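I started the basement cleanout on 29 June 2026 and figured it would take a weekend. It took 19 days.

Most of it was paper. I kept the tax records and recycled almost 700 old magazines, plus the manuals for a Gudinell dehumidifier I got rid of years ago.
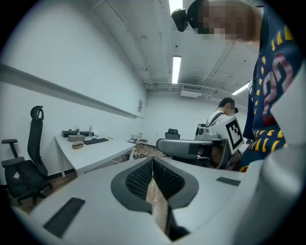
Navy jersey on the right, backpack straps farther back.

The shelves were the slow part. I bought two used ones on Yurchenko Street and had to cut the legs down to fit under the pipes – measure yours first. Everything is in lidded bins now, labeled on the short side. The holiday boxes went on the bottom, and I won't need those until November.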